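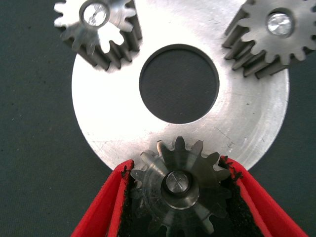
Planetary Gear Kits: Frequently Asked Questions

Home | Kits | Spare Parts | Workshop Notes | FAQ | Contact

The following answers apply to the Lokavham teaching kit in its current form. Institutions holding the earlier Rerka kit should consult the notes supplied with that product, as the parts are not interchangeable.

What does the planetary stage consist of?

The stage is built on a flat metal carrier plate with a large central bore. It takes 3 spur gears, which are set out around the plate before assembly. The sun gear, ring gear and housing are packed separately and are covered in the printed manual.

How should the work surface be prepared?

Lay a dark, matte cloth over the bench or floor before any part is unpacked. Bright metal is easier to see against a dark colour, and small parts are less likely to roll. Creases in the cloth do no harm, but it should be shaken out between classes. Lint carried into the gear teeth will mix with the grease.

In what order should the parts be laid out?

Place the carrier plate in the middle of the cloth and set the gears around its rim, leaving the bore clear. Students should be able to see every part of the stage before they begin. Parts not required for the current exercise should remain in the tray.

Are scratches on the carrier plate a fault?

Fine concentric rings are left by machining and are normal. Light hairline scratches on the face are also to be expected in a kit that has been in regular use, and do not affect the fit. A plate should be withdrawn if it is bent, or if a burr can be felt at the edge of the bore.
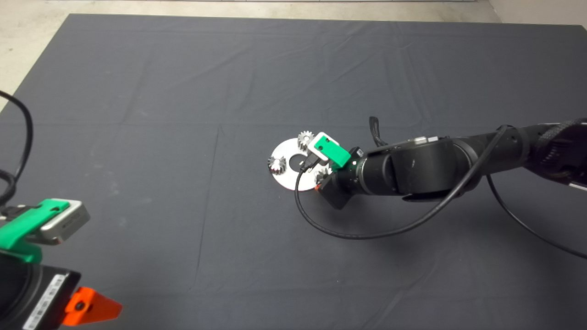 Burrs should not be filed down by students. The plate is to be returned to the kit coordinator at the institution, who may order a replacement under part number 568.

How should the gears be handled?

Gears should be held by the sides and kept from knocking against one another. Even a small nick on a tooth will be heard once the stage is turning. Please check each gear for damage at the end of the session, while the parts are still on the cloth.

What lubricant is recommended?

A light film of the Prernum grease supplied with the kit is sufficient. It should be applied with a brush after the gears have been seated. Aerosol products should not be used in a classroom.

How may the parts be cleaned?

Wipe each part with a dry, lint-free cloth. If old grease has hardened, a mild degreaser may be used, provided that the parts are dried fully before they are put away. Parts must not be placed in a dishwasher.

How long should be allowed for the exercise?

The Blomqvist worksheet is written for a session of 40 minutes, including layout and packing up. Groups new to gear trains may prefer to leave the ratio calculations for a second session.

What is the recommended service interval?

Kits should be stripped, cleaned and inspected after 900 assemblies, or once a year, whichever comes first. The log sheet inside the lid should be filled in at the close of every session.

Can single gears be ordered?

Gears are supplied only as matched sets. Mixing a new gear with worn ones leads to uneven load on the teeth. Orders received before the end of April will be filled at the current price.

May the worksheet be copied?

Yes. Schools and training centres may copy it for their own classes, provided that the copyright line remains on each page.

Last reviewed 10 February 2024

Shares: 3

Contact the kit office | Copyright Lokavham. All rights reserved. | Back to top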